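Is a tabletop robot arm any use for clearing up a kitchen table yet?
Home & Garage > Gadgets and Machines
118 views, 3 replies

Intan Harahap
Parville

Quick one, typing on my break. My brother in law is dead set on going halves with me on an arm for the long table by our back wall. It's where everybody dumps stuff. Keys, bits of wood, a tray, you name it. His idea is it tidies up while we're at work. I do bookkeeping, he does floors, neither of us can code. Been messing with a simulator in the evenings to see what the job looks like before we spend anything.

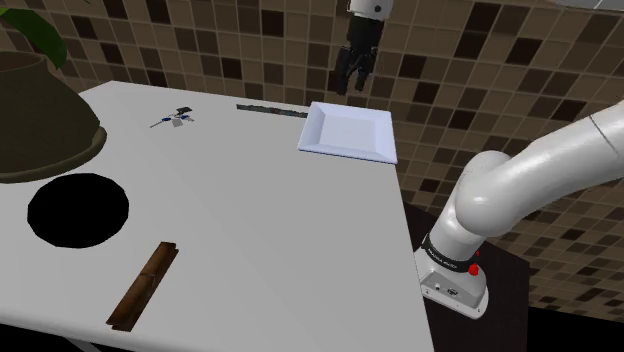
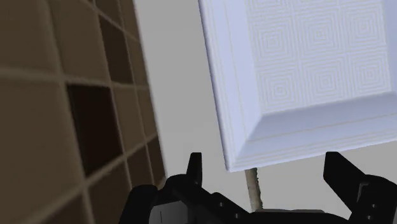 What I want to know is can these things do a chore from start to finish now. Without me standing there. Keys on the tray, stick in the corner, wipe down, done. The videos all look great but they're sped up and I don't trust them. Also he keeps saying "it learns". Does it? From what?

Budget is not huge. Would rather hear no now than in October when it's bolted down and we're arguing about it.

Perihan Tekin
Lirkwood

Short version, parts of it yes, the whole thing no. Not unattended.

We have one in the shop, small parts bench, had it 14 months. Here's where it earns its keep: same part, same spot, same bin. All day long. It sorts brackets better than me after lunch. Move the bin over a hand's width without telling it and you get brackets on the floor.

Your table is the opposite of that. Every day different junk in a different place. Going thing by thing:

Keys. Harder than you'd think. A bunch of keys isn't one shape, it slumps different every time you drop it. Two fingers grab the ring, fine. Grab one key by the edge and the rest swing around and pull it out. Ours managed maybe half the tries when I played with it one evening. Put a big fob on and it gets a lot easier.

Stick or anything stiff and chunky. Easy. Best case really. Just make sure it grips near the middle.

Tray. Flat things with low sides are a pain if they need to be picked up, the fingers hit the table first. If the tray stays put and stuff goes INTO it, no problem at all. I'd screw it down.

Wiping. Skip it. You need steady pressure the whole way across and it has to know where it already went. Ours either skates over the crumbs or pushes so hard it faults out. There are people doing it well but not at your budget.

Thin poles and stems, lamps, plants, anything tall. Keep them out of reach. The arm only cares about where the fingers are going unless you tell it otherwise, and the elbow swings wide. I lost a desk lamp this way.

On "it learns". Somebody has to show it. You guide it through the job over and over, and I mean over and over. For one task, cups into a rack, I did 169 runs before I'd leave the room. Then we changed the cups. Back to square one nearly.

The simulator's a good call, keep at it. But friction in there is kind to you. Stuff that sits nicely in the fingers on screen slides right out on the bench. Don't buy off the back of sim results only.

If you still want in: get a used one, clamp it dont bolt it, and pick ONE chore. Not the table. One chore.

Luangrath
no location given

just get a basket lol. sweep everything in with your arm, takes 4 seconds

Desness
Parville

Agree with most of what Perihan wrote, but I'd push back on the keys. With a decent wrist camera and slow closing speed ours gets them most of the time. The trick is going straight down on the thickest part of the pile and not being picky about which bit you get. Lift slow. If it drops, try again, it has all day.

Thing I'd worry about more is who resets it. Mine stops for the silliest reasons, a sleeve left over the edge of the table, sun coming in low at 4 pm. Then it just sits there until I get home. So you get a table that's half cleared and an arm in the way of the other half.

And check the reach before anything else. Measure from where the base would stand to the far corner. The small ones won't cover a long table from one end and people find that out after they pay. You can put it on a rail but thats more money and one more thing to line up.

Intan Harahap
Parville

Thanks all, very useful. Showed him the bit about 169 runs and he went quiet. Will measure the reach tonite. Perihan, which gripper pads are you using on the brackets, the hard ones it came with or something softer?

Perihan Tekin
Lirkwood

Softer. Cut up a rubber jar opener and glued it on. Change it when it goes shiny.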